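Narnadbridge Repair and Learn Program
Progress report to the Undden Community Fund
Reporting period: April to October

Summary

We're very happy to be sending this one in. When we applied to the Fund we had a church hall booking, a trolley of donated tools and a hunch that people in Narnadbridge were tired of throwing things out. Since then 1072 items have come through the door, from toasters and school bags to a piano accordion, and the Saturday-style drop-in we first planned has grown into 3 regular streams: small appliances, textiles and furniture.

Textiles

Sewing has been the big surprise of the year. We had budgeted for it as a side table and it now takes up half the hall. Trouser hems and zips are the bread and butter, but the group has also taken on a run of canvas awnings from the caravan park at Zindale, which paid for its own thread and then some. The beginners' mending course filled both times we offered it, and several people from the first intake came back to help run the second (they were brilliant, and very patient with the overlocker).

We'd like to offer the course in the evening next year. Parents told us over and over that the 10 am start doesn't work once school drop-off and the bus are taken into account.

Small appliances

Kettles, lamps, fans and radios make up most of this stream. Testing and tagging is now done on site, so people can take things home the same day. The colour-coded job tickets have been a great help here — the old exercise book was getting hard to read by the end of each session.
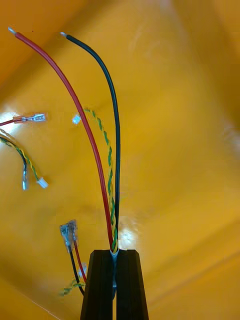

Conductors fanning out from a grey-white cable sleeve.

The parts drawers have been relabelled and the spares list is now kept in one spreadsheet. Fuses, plugs and flex are still our biggest consumables cost, and we went over that line by $200. The overspend was covered by the donation tin.

Furniture

This stream started late. The shed at Conceição Street needed a new roller door before the council would sign off on its use, and the door was held up at the supplier through most of winter. Once we were in, things moved quickly! Chairs are by far the most common job, mostly loose joints and split cane, and we've begun a waiting list for recaning. A retired cabinetmaker's bench was given to us in August and has made clamping and glue-ups so much easier.

Outreach

We took the program on the road 5 times in the period, including the Zindale spring fair and two visits to the high school. The fair was a cracker of a day. We fixed bikes under a marquee until it got too dark to see the chains, and the sign-up sheet ran onto the back of the page.

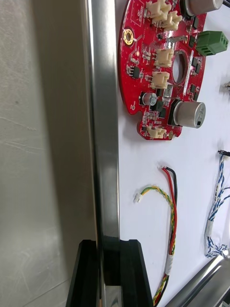 Electronics laid out on the white work surface.

Budget

Spending is on track overall. Hall hire came in under budget thanks to the community rate, and we ask the Fund's permission to move the balance to the furniture stream for timber, glue and sandpaper. Insurance has been renewed at a slightly higher premium, reflecting the addition of the shed.

What's next

Evening mending course, first intake in February
Recaning workshop, subject to cane supply
A second set of drawers for appliance spares
Quote for heating at Conceição Street

A full ledger and the attendance sheets are attached separately. Thank you again for backing this — the hall is a noisy, cheerful place these days and we'd love to have you visit.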